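Sava Reading Rooms: spring update for Annelies

Hi Annelies! Quick one from me before Thursday's call. The Egger room is open and people are really using it (even on rainy afternoons, which surprised me). We've spent $3665 so far, mostly on shelves, lamps and that stubborn front door.

Story hour
Elfriede Wieser took over in March and the kids adore her. We had 40 sign-ups and had to add a second session!

Large-print books
Two boxes are still stuck with the supplier. I've called six times. Martti is driving over next week to pick them up himself, bless him.
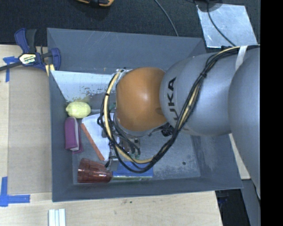 What's next
Paint for the back hall, then the Saturday hours we talked about. I'd love your okay on moving the leftover lamp money into paint.

Cherry Mae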